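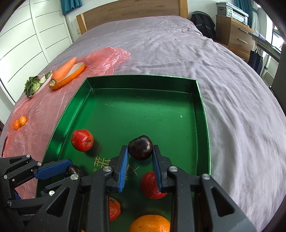
Fingers open on either side of a plum in the green tray.

Moving from the packing line to hand-held gripper work: a guide for Rurkell staff
May 2026

Rurkell is putting arms on the Trasside line for loose fruit. The arms learn from recordings of people doing the same handling with hand-held grippers, and those recordings are made by packers. If you have signed up for recording shifts, these are the steps we use. Your grade and hourly rate stay the same while you record.

Before you start
Read the task card in Flevix the night before. It lists the produce, the dishes or trays, and where each item has to end up. Recording is done in ordinary rooms as well as at the plant, so the surface could be a bench, a kitchen table or a bed. On fabric, put a plastic sheet down first and smooth out the big folds where you plan to set fruit.

Step 1. Lay out the produce
Keep leafy vegetables and long items such as carrots on their own plates. Round fruit can go in a tray or straight on the sheet. Mix the colours and sizes. Bruised fruit is fine if the skin isn't split.

Step 2. Check both grippers
Open and close each one fully. The pads should meet flat, and a pad that has started to peel gets replaced before you record. Run any cable behind your forearm so it doesn't drag across the fruit.

Step 3. Pick
Come in with the fingers open wider than the fruit, stop, then close until the pads touch. 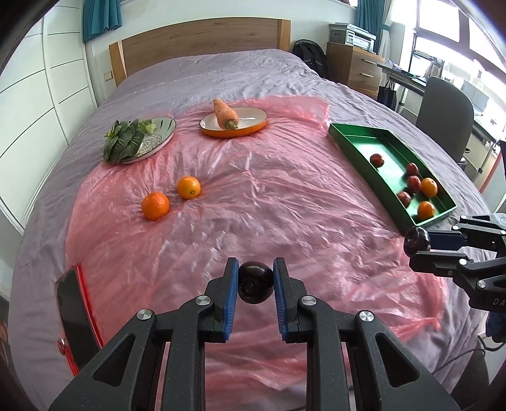
Squeeze only as much as you need to lift. Packers tend to be quicker than the recording can use, and most of us had to slow down in the first week. If you drop something, leave it for a second, then pick it up as you normally would. Dropped fruit stays in the recording.

Step 4. Place
Lower the fruit until it rests, open the fingers and draw straight back. Round fruit rolls toward the low side of a crease, so choose a flat patch or set it against another piece.

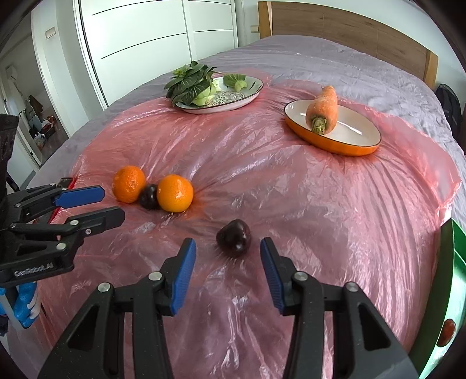 Step 5. Log and rest
Mark the run done in Flevix and note anything odd, such as soft fruit or a sticky joint. A shift is 40 runs. Take a break after every 7. Tell your lead about sore thumbs or wrists the same day.

What changes on the line
When the arms start in December, two stations go from packing by hand to watching and clearing jams. Greens and mixed boxes stay manual. Packers who have logged 400 runs can apply for the clearing jobs first. Nights are not affected for now.

Questions about shifts or pay codes go to Noémie Lachance at extension 1387. Spare pads are in the Carrier cabinet beside the first aid room.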